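4.2 Practice Rules for Preparing and Reporting Simulated Tabletop Trials

Having set out in the previous section what we mean by a reportable trial, we now turn to the part of the Jorodgate guidelines that caused us the most discussion, and (we are happy to say) the most agreement in the end. These are the rules on how a simulated tabletop is laid out before the arm is allowed to move, and on what has to be written down about it. We have tried to keep the wording plain. Many of the people who will follow these rules are students in their first year with a simulator, and we would much prefer a rule that gets read to one that gets admired.

The rules grew out of a review of 67 written trial reports gathered from our own group and from the Poirier group, who were kind enough to let us read their notes in whatever state they were in. What struck us as we read was how carefully people described their policies and how little they said about the table. A report might spend a full page on learning rates and then tell the reader that "household objects were placed in front of the robot." Which objects, and how far apart? Was the gripper open or closed at the start? Anyone hoping to repeat the work was left to guess, and two readers who guess differently will end up running two different experiments under one name.

Our first rule (R1) is therefore that every scene used in a reported trial must be given with its starting layout, both as a saved file and as at least one rendered view. The saved file is what makes the trial repeatable. The rendered view is there for the human reader, who will often spot in a moment what a list of poses hides very well, such as a chair back that stands in the way of an elbow. Figure 3 gives a layout of the kind we have in mind, with a Franka Emika arm mounted on a stand beside a wooden table and a small group of everyday items within the work area.
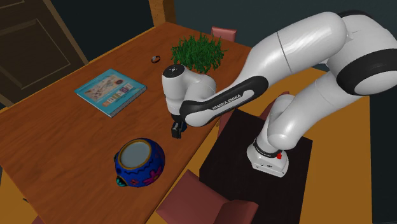

Figure 3. Rendered view of a tabletop layout, with the gripper held above the table between the book and the decorated pot.

The second rule (R2) concerns clearance. At the start of a trial the fingers must not be touching any object, and the report must state the smallest distance between the gripper and its nearest neighbor. The gripper in Figure 3 hangs a short way above the wood with its two fingers pointing down, and it touches neither the book nor the pot. We ask for the distance as a number all the same, taken from the simulator and not judged by eye, as a single view can make a gap look wider or narrower than it is. If contact at the start is part of the task, as it would be in a regrasping study, the report should say so in the same sentence.

The third rule (R3) is about the mix of objects. We ask that a scene meant to stand for a home or an office contain items that differ in height and in shape, and that the report name each one in ordinary words. A flat book, a rounded pot with a wide opening and a small dark ring lying on the table ask very different things of a two-fingered gripper, and a success rate averaged over all of them can be hard to make sense of. Results should be listed per object first and only then combined. Plants deserve a special word here. The clump of green leaves toward the back of the table in Figure 3 is the sort of thing authors tend to leave out of the object list on the grounds that it is "only background," and yet the wrist overlaps it in this very view. Our advice is to list it, to say whether it has a collision shape, and to say whether that shape follows the leaves or is a plain box around them.

The fourth rule (R4) extends the same care to furniture. Chairs, stands and door frames are to be listed along with everything else, and each must be marked as fixed or movable. Brittany Lapointe, who tested an early draft of the rules on the Bandenex scene set, argued warmly for this one, and we are grateful that she did not let it go. In her notes the chairs had been loaded with no collision shape at all, and the arm had been passing straight through a backrest on its way home without anyone on the project remarking on it.

The fifth rule (R5) asks that the mounting of the arm be reported, including the height of the stand and its offset from the nearest table corner. We know this sounds fussy. Still, a small change in the mounting can put a far object out of comfortable reach, and a reader using the Clullell layout tool will need both values before anything else can be filled in.

We applied the draft rules to a fresh group of 69 layouts in May, and the checklist in Appendix B reflects the changes in wording that followed. Rules R2 and R4 were the ones most often misread, and both now carry a worked entry that authors may copy and adapt as they like. Questions of camera placement and lighting are taken up in Section 4.3.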